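Sorting out the bench

I spent most of January moving our sample prep from the old room to the new one, and I said I would write up how it went, mainly so that I remember what I did when we have to do it again.

The old room had fourteen years of things in it. We threw out a lot. What came across was the balance, the glassware, the Trusex labels that everyone complains about and everyone uses, and 237 mesh panels in cardboard boxes. The boxes had no lids. Some of the panels had been stacked flat under a box of tubing and had taken on a bend, and I put those to one side.

The panels were the main problem. We use them for drying and for sieving, and they need to stand apart from each other or they catch. I looked at a hanging system from Osoreck, which was too deep for the shelf. In the end I bought slotted racks, the long low kind with ridges, in black. I ordered 3 and use 2. The third is still in its wrapping if anyone wants it.

It took me a while to get the layout right. At first I had the rack along the back of the bench, and you had to lean over everything else to reach it. Then I tried it on the right, next to the trays, and kept knocking it with my elbow. It now goes on the left at an angle, and the shallow tray goes on the right. The middle stays clear for paperwork, although most of us end up holding the clipboard anyway.

The checklist is one sheet. It used to be four, with a cover page left over from the Kushwaha job. I cut out anything we never filled in.

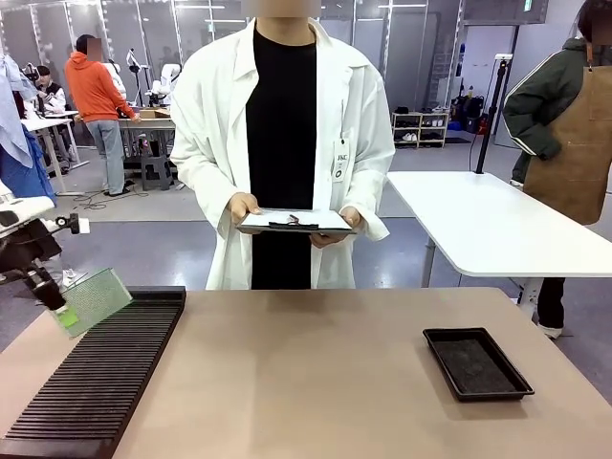
Leena Heiskanen wrote back after I sent the layout round to say that she would number the slots before anything else, as her group had gone half a year without doing it and lost track of which panels had been washed. She also thought the angle was a good idea but would put tape on the bench to mark it, or it will be straight again within a month.

I have done the tape. The numbering will have to wait for the paint pen.

Still to do: the drawer under the balance, the coat hooks, and the Faltach order, which came to just under 400 and has one item missing.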